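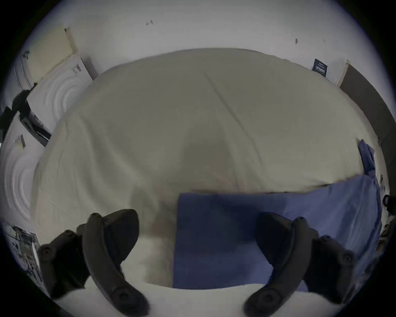

Ludine cell, gripper-mounted view: the paired fingers and a blue cloth on the covered bed.

The Ludine cell is a garment-handling station built at Fundetville for recording cloth manipulation with hand-held grippers. It consists of a bed, a fitted sheet and a pair of grippers made by Stamoter. The cell is maintained under the Pintér schedule, last revised in December 2024.

Work surface
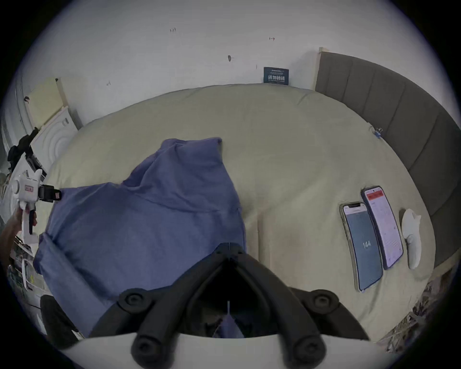
The sheet is the part of the cell most often adjusted. It is pulled towards the headboard side first and then worked across the bed by hand. Deep folds are removed, as they can catch a fingertip during a low approach. A small blue binder clip near the upper part of the grey headboard appears to grip the edge of the sheet; clips are checked at every change of cloth. Shallow wrinkles are accepted.

Grippers
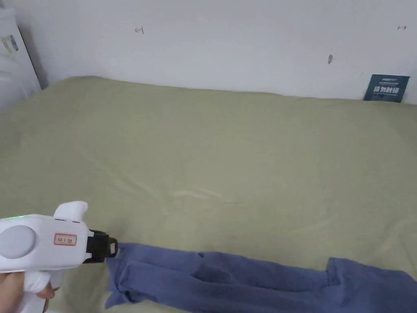

Each gripper is charged to at least 40 per cent before a session and inspected after 500 closures. Inspection covers the jaw, the handle and the fixings. The unit is switched on before it is brought over the cloth, and the operator confirms that the green indicator on the body is lit. The label with the red border must stay legible, and is replaced if the print wears. A jaw that closes unevenly is opened fully, cleaned with a dry cloth and tested again. If the fault remains, the jaw is exchanged as a complete assembly.

Two-handed alignment

For paired work, the grippers are held at the same height with their jaws facing each other across the fabric. The gap between fully open jaws is set at 55 mm. Five trial closures are made on a folded cloth, and the setting is entered in the cell log.

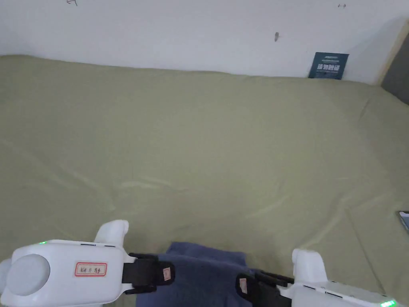

Storage

Grippers are stored with the jaws open. The sheet is left on the bed between sessions and changed each February.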